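Tube handling with the hand gripper – house rules and how to do a clean run

Wrote this up fast because we got a new batch of people at the Lasitville bench and everyone does it slightly different. Covers capped conical tubes in a metal rack, hand-held gripper. Not the arm. The arm has its own page and its own lockout rules, read that first if you're going anywhere near it.

Last edit January 24, 2025. If your printout is older, bin it.

## What you need

- hand gripper, charged, lens wiped
- rack (the perforated metal one, no foam)
- conical tubes with screw caps, water only for practice
- run sheet
- gloves if there was ever anything but water in the tubes

No real samples on this bench. Ever. Not even "just to see". Fill with water, label W on the sheet, done.

## Before you start

1. Wipe table and rack. Dry both. Metal rack slides on a wet table and you'll spend the whole run chasing it.
2. Check the pads. Fingernail along each edge – if one lifts, swap the pair. Never swap a single pad, they wear together and a mixed pair pulls the tube sideways.
3. Open and close the gripper 8 times with nothing in it. Should feel the same every time. Gritty or sticky, tag it and put it in the Coelho box for repair. Don't oil it yourself.
4. Caps on finger tight. Loose caps spin off when you lift, overtight ones hide a bad grip.
5. Write the gripper number on the sheet. People skip this. Then somebody finds a pad problem in October and we can't tell which runs are affected.

## The approach

Come in level with the tube body, not from above the cap. Fingers open wider than you think you need. Stop with one pad either side of the tube and hold there for a beat before closing. That pause is the bit everybody rushes and it's the bit we get most out of later.

Keep the pads on the plastic, below the cap. Cap ridges feel grippy but you're then holding the cap and the cap is holding the tube – bad idea.

If there's a second tube close behind, go slower. You want the front one between the pads and the rear one left alone. If you bump the neighbor, stop, mark the run B, start over. Do not nudge it back with the gripper and carry on like it didn't happen.

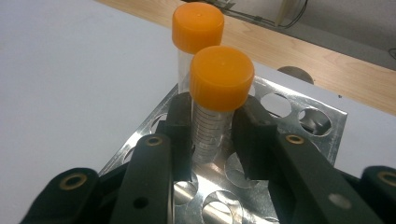
Clementina Caldeira wants it added that two tubes in neighboring holes should count as the hard case, and beginners should start with at least one empty hole between them. Fair point. She'd also like the pause before closing to be written as a rule and checked on every sheet, since at Clarulbridge they left it as "advice" and half the runs had to be redone. So it's a rule now.

## Close, lift, place

1. Close until the pads touch, then a little more. The tube should not bow or creak. If it does you are squeezing way too hard.
2. Lift straight up. No twist. The tube has to clear the hole completly before you move sideways – conical bottoms catch on the lower shelf.
3. Move at walking-a-full-coffee speed.
4. Lower into the target hole. Feel for the bottom. Don't drop the last bit.
5. Open, back out the way you came in, then stop recording. Not before. Cutting early was the number one reject reason on the Piken set.

Missed the hole? One retry, from the lifted position. Miss again, set the run down as M and move on. M runs are kept, not deleted. Same for drops.

## Marks on the sheet

| Mark | Means | Keep? |
|---|---|---|
| OK | clean run | yes |
| B | bumped a neighbor | yes, redo |
| M | missed twice | yes |
| D | dropped | yes, redo |
| X | hand in view, wrong tube, early cut | no |

Use only these. No smileys, no "sort of ok". If you can't decide between OK and B it's a B.

Run numbers go straight on from the last one, no gaps, no restarting at 1 on a new day. The first shared batch ran from 1442 to 2877 and the only reason we could sort it out afterward was that no one had restarted the count.

## Rules that aren't up for discussion

- One person on the gripper, other hands off the table during a run.
- Don't turn the rack mid-run. Between runs is fine, write it down.
- Cables off the working area. If one is within reach of the gripper move it first.
- Cracked tube = stop, dry everything, new tube. Don't finish the run.
- 3 drops in a row, stop and get someone to look at the pads. It's nearly always the pads.
- Food and drink stay outside, yes coffee too, see step 3 above, that was a figure of speech.

## Changing anything

Different rack, different tubes, different pads – ask Teresa Mulcahy before, not after. She keeps the master sheet and she'll give you a new set letter. Mixing setups inside one set makes the whole set useless for comparing, and we can't fix it later from the recordings.

Small stuff (moved the table, new bulb in the lamp) just goes in the notes column with the run number.

## End of session

Caps off, tubes emptied, upside down on the drying mat. Wipe pads with a damp cloth, no alcohol, it makes them go shiny and then they slip. Gripper on charge. Sheet scanned and into the set folder teh same day, paper copy in the binder.

Still to write: the part on removing caps. Untill then leave them on.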